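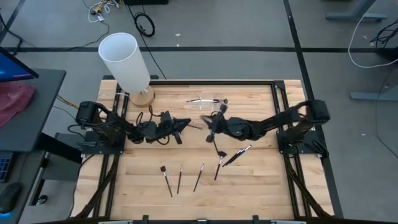

Suvthorpe Pocket Sketch Ink Set

Bottled ink + refillable brush pen + sketchbook. One box. In stock, ships from our shop.

SKU 2,764
Sold by Brornis Art Supply

OK so this is the set people keep asking for at the counter. Suvthorpe finally put the gray and the sepia in the same box with a pen that doesn't leak in a coat pocket. We've had it on the shelf since May and reordered already. Listing is going up in a hurry, more pictures of swatches when I get the scanner back.

What's in the box

Six bottles of ink, small size, glass, screw cap
Brush pen, empty, with converter
Spare nylon tip
Sketchbook, landscape, stitched, elastic closure
Blotter card
Fold-out color sheet (blank squares, you fill in your own)

The colors

Soot. The black. Waterproof once dry, give it a few minutes on smooth paper before you go over it with a wash.
Slate. Cool gray, leans blue when thinned.
Wren. Warm brown, good for undersketch. Not waterproof.
Brick. Red-brown. Strong. A drop goes a long way.
Moss. Dull green, kind of olive. Separates a little at the edges when it's wet, some people buy the set just for that.
Dusk. Purple gray. Shadow color. My favorite of the bunch for skies.

Only Soot and Slate are waterproof. The other four will move if you put water on them, even days later. So line in Soot, shade in whatever you like. If you do it the other way round you get mud.

The pen

Takes the included converter or short standard cartridges. Tip is nylon, medium, springs back pretty well. Fine lines are possible with a light hand, big fat strokes if you lean on it. Feed is on the wet side. If it's too wet for you, wipe the tip on the blotter card before you start and hold the pen a bit flatter.

Don't leave Soot in the pen for weeks. It's pigment. It will clog. Use it, cap it, and flush it when you switch colors. Plain lukewarm water, pull it through the converter untill it runs clear. No soap needed. No alcohol, it wrecks the seal.

Cap is a screw cap, takes two full turns. Yes it's slower than a snap cap. Fits a standard pen loop.

The sketchbook

Wyss paper, off white, light tooth. Takes a brush pen fine on both sides. Light wash OK. Heavy wash buckles it, it's a sketchbook and not a watercolor block. If you want to flood the page get the Wyss block instead, listed separately, same page size.

Opens flat after you break in the spine. First couple spreads are stiff.

Pencil erases clean under ink if the ink is dry all the way. Fountain pens with a fine nib work, a very sharp flex nib will catch on the tooth now and then. Alcohol markers bleed through, don't bother.

Who it's for

Daily drawing people mostly. Travel. Anybody doing line and wash who wants to stop carrying the whole drawer around. Works for beginners too but the brush pen takes practice, so if you've never used one, fill a few pages with just lines first. Thick to thin, thin to thick. Then leaves. Then whatever.

Not great for calligraphy with a broad nib, the inks are a little thin for that. Get the Flustent bottles for lettering, they've got more body. Also not for airbrush. Soot will ruin your day in an airbrush.

Can I mix them?

Within the four dye colors, yes, mix anything. Moss plus Brick makes a nice dirty brown. Dusk plus Wren gives you a neutral gray that's warmer than Slate. Mix small amounts in a palette well and leave the bottles alone. Don't mix Soot or Slate into the others and then put that in a pen, it can clump up. In a palette with a regular brush it's fine.

Can I use them in my fountain pen?

Wren, Brick, Moss, Dusk: yes, most pens. Soot and Slate: only a pen you clean often and wouldn't cry over.

Will it fade?

The two pigment inks hold up well. The dyes are dyes. In a closed sketchbook they'll be OK for a long time, on a sunny wall they won't. Scan it if you plan to frame it, or frame it behind UV glass.

Is the pen sold on its own?

Yes. Comes without the spare tip. Spare tips are in packs of 2, see Refills.

Are the bottles sold on their own?

Soot and Slate yes. The other colors only in the set for now. We asked Suvthorpe, they said later, no date.

Does the Flustent brush pen take the same converter?

No. Looks the same, it isn't, the mouth is narrower. We don't take back converters that got forced, sorry.

Care and storage

Keep bottles upright and capped. Out of the sun. Don't let them freeze, Moss especially goes grainy and doesn't come back. Shake nothing except Soot, and that one gently, a few tips back and forth before filling.

Ink stains clothes. Soot is permanent on fabric once dry. The dye colors mostly wash out of cotton if you get to them right away with cold water.

Pen tip going splayed? Wet it, shape it to a point with your fingers, stand it tip up overnight. If it's still splayed use the spare.

Filling the converter

Take off the barrel. Push the converter on till it seats. Dip the whole tip in the bottle, past the collar. Twist down, twist up, slow. Lift out, let it drip, wipe on a rag. First fill takes a while to soak down into the tip, so hold it point down a minute. Don't squeeze anything. As the bottles get low the collar won't reach, so use a pipette or pour into a smaller vial. Pipettes are at the register, or add them to your order under Small Tools.

Shipping

Ground only, it's liquid in glass. Orders go out weekday mornings, nothing goes out Sunday. In freezing weather we may hold your box a few days, we'll email first. Bottles are sealed with tape under the cap, leave it on till you get home if you're flying.

Broken bottle? Send a photo of the box and the bottle, we replace just the bottle, you keep the rest. Please don't mail us a wet box.

Returns

Unopened, yes. Opened ink, no. Pen with a bad feed, yes always, even inked, just flush it first please.

Goes with

Wyss watercolor block, same page size as the sketchbook
Suvthorpe pen roll, canvas, fits the pen plus a few pencils
Flustent white gel pen, sits on top of dry Soot really nicely for highlights
Waterbrush, medium

Limit 2 sets per order untill the next delivery comes in. Schools and clubs, email us and we'll work something out.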